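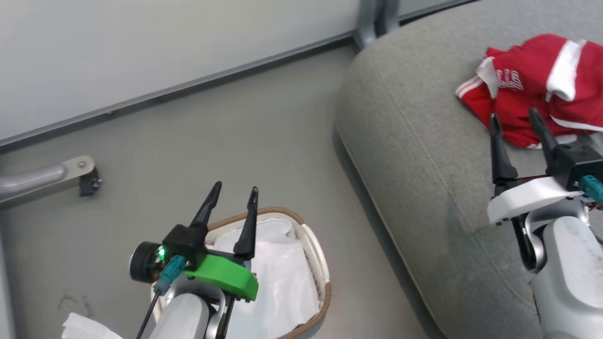 Bethan Orrell

How to pace your first 3000 metres on the track

Posted September 11, 2018

The 3000 is seven and a half laps of a standard outdoor track. Most people who come to it from parkruns and road 10Ks run the first two laps too fast and spend the middle of the race paying for it. I did that at my first Polico League meeting at Kadutville and went through the first kilometre well ahead of my plan. The last one was the slowest kilometre I ran all summer.

What follows is how I now get club runners ready for their first one. You need a track, a watch with a lap button and two or three weeks.

Step 1. Pick a target time

Take a recent 5K time, work out the pace per kilometre and knock off a few seconds. If you ran your 5K at 4:08 per kilometre, 4:00 is sensible for a first attempt and gives you a finishing time of 12:00. Use a time from this season. A personal best from three years ago is no help.

Step 2. Turn it into laps

Kilometre splits are not much use on a track, as the only line you pass every lap is the finish. Multiply your kilometre pace in seconds by 0.4. Four minutes is 240 seconds, so each lap should take 96.

The race starts on the far side of the track, at the 200 metre start, and you run half a lap before you reach the finish line for the first time. For a 12:00 target the clock should read:

First time past the line (200m): 0:48
7 laps to go becomes 6 (600m): 2:24
5 to go (1000m): 4:00
4 to go (1400m): 5:36
3 to go (1800m): 7:12
2 to go (2200m): 8:48
Bell (2600m): 10:24
Finish: 12:00

Write these on the back of your hand in biro. The lap board normally shows the laps remaining, so learn the times against the board and forget the distances.

Step 3. Learn what the pace feels like

Once a week, after a proper warm-up, run 6 x 400m at your target lap time with 90 seconds' rest. Don't look at the watch until you cross the line. If you are more than two seconds out either way, correct it on the next one. The first rep will nearly always be quick.

In the second week change this to 3 x 1000m at the same pace with three minutes' rest. If you cannot hold the pace on the third, your target is too ambitious. Add two seconds a lap and do the table again.

Keep the other runs easy. I use heart rate for this and try to stay under 148, but that is my number and yours will differ. If you can talk in whole sentences you are going slowly enough.
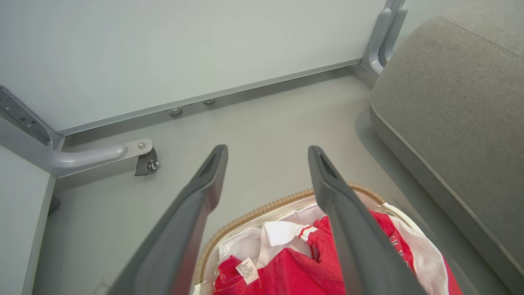

Step 4. The week of the race

Do the last hard session five days before. Two days before, jog for 20 minutes and finish with four relaxed strides of 80 metres. Check the spike length allowed on the track, which is usually in the meeting information. Podach had a notice up in August limiting spikes to 6mm and several people had to change theirs in the car park.

Get there an hour early. You have to declare, collect a number and find the start, and at league meetings the timetable can slip or be brought forward. My number at Kadutville was 234 and I still had two of the pins in my hand when they called us over.

Step 5. Running it

The start is a curved line with everyone packed along it. Let the fast ones go. Move towards the inside gradually, looking over your shoulder first, and settle by the end of the first bend.

Check the clock at 200m. If you are two seconds up, ease off a little. If you are five seconds up, ease off properly.

Run close to the kerb whenever you can. Staying in lane 2 round a whole bend costs you several metres each time. If you want to pass somebody, wait for the straight.

The laps with four and three to go are the ones where times slip. Expect to have to push a bit harder just to stay level. If there is a runner in front going at the right speed, sit behind them and leave the clock alone for a lap.

Start your effort at the bell if you have anything left. If you haven't, hold on until the final 200 and go then.

Step 6. Afterwards

Jog for ten minutes, then write down your lap times while you still have them on the watch. Compare them with the table. For a first race, laps within three seconds of each other is good pacing, whatever the final time. Leave it at least ten days before you try another.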